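Ticket 278: wrist view exposure drift and specks in pick recordings
Component: Vutus wrist recorder
Site: Alolard bench, cell 7
Reporter: Benedikt Pichler
Status: open, waiting on re-record
Last updated: March 30, 2019
Comments (7)

SUMMARY

The grasp policy trained on the latest Atora batch closes on bare surface when no part is present. Offline replay gives the same result, so the arm controller is excluded. Suspected cause is in the recorded examples: start frames with the gripper open over an empty area carry dark specks and uneven brightness, and the model appears to treat some of this as a target.

ENVIRONMENT

Recorder build 173, policy checkpoint 18. Two-finger gripper with textured pads, teleoperated by the Schwaiger hand controller. Exposure set to auto on the wrist view, locked on the overhead view. Batch contains 278 episodes.

STEPS TO REPRODUCE

1. Load checkpoint 18 in replay mode.
2. Feed any start frame with open fingers and no part between them.
3. Read the predicted gripper command for the next second.

Expected: command stays open until a part enters the view.
Observed: close command on a subset of frames. The subset is stable between runs with the same seed and nearly stable across seeds.

LOG

Entry 1. Checked label alignment first. Gripper state and wrist view are offset by one sample at most. Shifting the labels by one sample in either direction does not remove the false close. Alignment ruled out.

Entry 2. Sorted the failing frames by predicted close probability. The high end is dominated by open-gripper views over the light gray surface. Frames with a part in view are classified correctly, including those where the part is partly behind a finger.

Entry 3. Went through the high-end frames by hand. The surface is out of focus and has no edge or seam for the model to use as a reference. Small dark specks lie in the gap between the fingers, with another at the far right. The upper left is much darker than the right side, and the dark area has no hard boundary. A faint curved streak crosses the middle; it could be a mark on the surface or a smudge on the lens cover, and one frame does not separate the two. 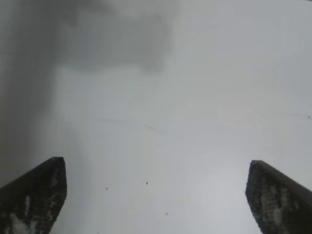

Entry 4. Masking test. Painted over the specks with the local surface value and replayed. Close probability dropped below threshold on most of the subset. Painted over the dark area only: small drop, not enough to change the command. Painted over both: no false close on any frame in the subset. Conclusion so far is that the specks are the main input and the shading adds to it.

Entry 5. Tried to establish whether the specks are on the surface or in the optics. Compared speck position in consecutive frames while the arm translates. Two of the episodes have too little motion at the start to decide. In the remaining ones some specks travel with the surface and some stay fixed in the image. Both sources are present. Cleaning only the bench will not close this ticket.

Entry 6. Checked the pads. The left pad shows irregular whitish flecks and a larger whitish patch low down; the right pad has a more regular grid pattern. Masking the left pad had no measurable effect on the command. Logged separately as a maintenance item, not a cause.

Entry 7. Wrist exposure locked at the value used on the overhead view. Too dark at low approach heights. Raised by one step, acceptable. The setting does not persist after a recorder restart in build 173. Workaround is to apply it from the session script before the first episode.

WORKAROUND

Wipe the lens cover and the bench before each session. Set wrist exposure from the session script. Discard the first second of each episode if the arm has not moved. Do not delete existing episodes; tag them "start-dirty" so they can be weighted down or masked later.

PENDING

a) Record empty approaches with the gripper staying open for the full episode. The current batch has none that run to the end, so every long approach the model has seen finishes in a close.
b) Retrain with the new episodes and the tag applied.
c) Rerun the replay set from Entry 2 and attach the close probability table.
d) Ask Atora whether the lens cover can be ordered with a coated version.

Item (a) is assigned to B. Pichler. Items (b) and (c) are blocked by (a).

0 shares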